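Trillel: where we've got to by the end of October

Hello Annelore,

You asked for something you could read over a cup of tea, so I've left the graphs out this time (they're in the shared folder if you get the urge). The bench is set up at Plerkow now, in the room with the green wall, and both arms have been on it most of the month. Bottles and buttons, that's been our life!

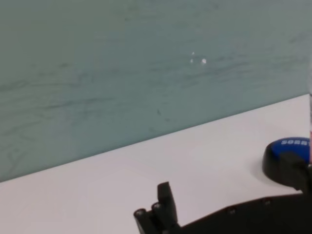
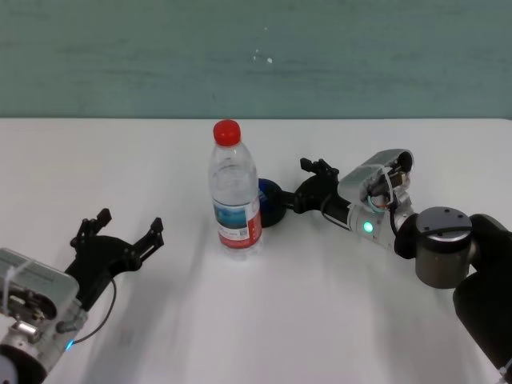 Trillel bench, Plerkow. First picture: wrist camera, with the blue button on the right. Second picture: both arms and the water bottle.

So, can it do chores yet? A bit. We've logged 929 tries since the last report, and I'd now trust the arms to pick up a bottle from one spot and put it down on another while I'm out of the room making toast. I wouldn't have said that in the summer. Pressing a button is coming along too, though it still goes in at a funny angle when the light changes and then has to back out and have another go.

Screw caps are the sore point. One arm has to hold, the other has to turn, and if the hold is too gentle the whole bottle spins round with the cap. Too firm and you get a squashed bottle and a wet table (Nair has taken to keeping a tea towel round his neck). We've tried three ways of gripping and the one that squeezes low down, well under the neck, is the best so far. Clear plastic is also a pain for the cameras, much more than I'd allowed for when I wrote the plan.

Speed is the other thing you'll want to know. It's slow! Someone clearing up after lunch would be done and back at their desk before our two arms had sorted out the first bottle. For a shop shelf that might be fine overnight, and the people at Plendis seem quite relaxed about it, but for a kitchen I think we need to be a good deal quicker before anyone would put up with it.

Money: we're inside the budget apart from the finger pads, which wear out faster than we'd guessed. I'd like to move a little over from travel to cover 2 more sets, if you're happy with that.

Next up is cloths and folding, then back to caps with softer pads. Could you let me know about the travel money before I put the order in? The supplier takes three weeks.

All the best from the bench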